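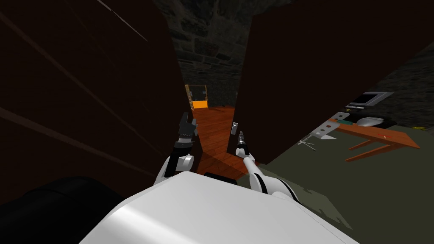

June 9, 2020. Stick flex work, second session on the Bernden bench. Reset the supports before starting, as the left one had crept inward again, and zeroed the gauge with no stick in. Still need a better way to mark the load points. Pencil rubs off the white shafts after a few bends and the silver marker is hard to see under the lamp. Going to try a narrow black band at each point, like the bands ringing the white arm segments in the render. It can be found from any side when the shaft gets turned over.

First stick was the Cornudo senior, stamped 100 flex. Ten pulls (10), blade up, then the same number blade down. Blade up came out at 96 on our scale and hardly moved between pulls. Blade down was a touch softer but the heel was touching the guard on the last few, so I've crossed those out. Repeat with the guard swung back.

Then stick 703, the one that came back from Keskin rink with the complaint that it felt dead on slap shots. No cracks that I could find by eye or by tapping. There's a flat spot on the lower shaft, on the forehand side, that looks like slash damage. Did not load it fully. If it's going to break I'd like the shield on, and the shield is still waiting for hinges.
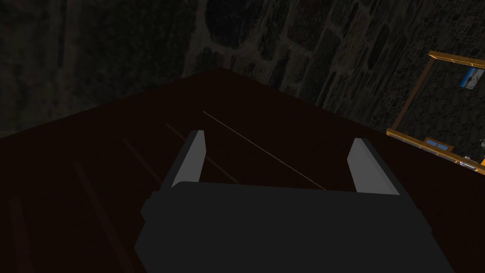

Gripper with jaws open, over the dark reddish-brown wooden tabletop.

Tape. Put Tukier cloth tape on two blades, heel to toe on one and toe to heel on the other. Heel to toe lies flatter at the bottom edge. Wax went on fine over both. Will leave them in the cold box overnight with pucks and look at the edges in the morning. Don't move them, please, and don't pick at the toe.

Butt ends: the junior plugs are a loose fit in the Cornudo shaft. Two turns of tape fixed it but I'd rather get the right plugs.

To do
- bands on all test shafts before the next run
- hinges for the shield
- redo Cornudo blade down
- ask Keskin if 703 was kept in a hot car
- new page for the October batch - same column order as this one, the old sheet has load and travel swapped

Gauge is back in its case, spare battery in the lid.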